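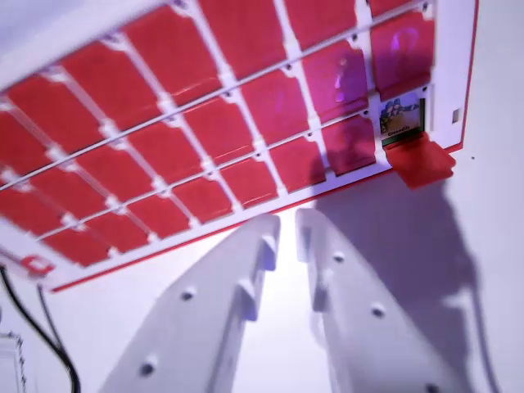

Most mills that still run on manual scheduling lose more time between jobs than during them. At the Brinley plant, a changeover on the older slitting line took 239 minutes when Tegan Maihi began logging it in November, and the machine was cutting for none of that. Her first step was to put the queue where the whole shift could read it. A pocket board suits the purpose: one card per pocket, white dividers between the rows, and no way for two jobs to share a slot. When nearly every pocket holds a red card, a supervisor can read the load from across the floor without opening a spreadsheet.

The board did not shorten the changeover. It showed which orders used the same blade spacing, and those could then be run back to back. Maihi resorted 2,863 past orders by spacing and found that most fell into 10 settings. Three of them covered the bulk of the tonnage.

Tarek Tannous, who plans the line, now releases work by setting first and due date second. Rush orders are the weak point. Each one breaks a run, and the cost of the extra setup is still charged to overhead instead of the order that caused it.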